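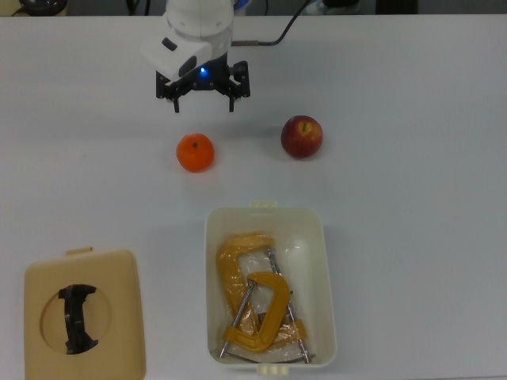
Prornener Straße

Die Prornener Straße ist eine innerstädtische Hauptverkehrsstraße in Filura. Sie verbindet den Vanagsplatz mit dem Stadtteil Gulteck und ist 3.736 Meter lang. Auf dem größten Teil der Strecke verfügt sie über zwei Fahrstreifen je Richtung, im nördlichen Abschnitt zusätzlich über einen Busfahrstreifen.

Verlauf

Die Straße beginnt am Vanagsplatz, unterquert die Güterbahn und endet am Kreisverkehr Gulteck. Acht Knotenpunkte sind signalgeregelt. Zwischen Bahnunterführung und Markthalle ist der Gehweg auf der Ostseite unterbrochen – Fußgänger werden dort auf die Westseite geführt.

Umgestaltung

Ein Gutachten der Verkehrsplanerin Mei-kuen Yau empfahl, die Fahrbahn südlich der Unterführung auf einen Streifen je Richtung zu verringern und beidseitig Radfahrstreifen anzulegen. Der Stadtrat beschloss eine reduzierte Variante nach einem Entwurf von Valter Guerreiro. Dafür entfielen 114 Parkstände, vorwiegend in Längsaufstellung. Die Bauarbeiten begannen im Oktober am südlichen Ende.

Öffentlicher Verkehr

Die Straße wird von zwei Buslinien befahren. Die Haltestelle Markthalle dient als Umsteigepunkt – sonntags wird sie nur von einer Linie bedient.

Siehe auch

Liste der Straßen in Filura
Vanagsplatz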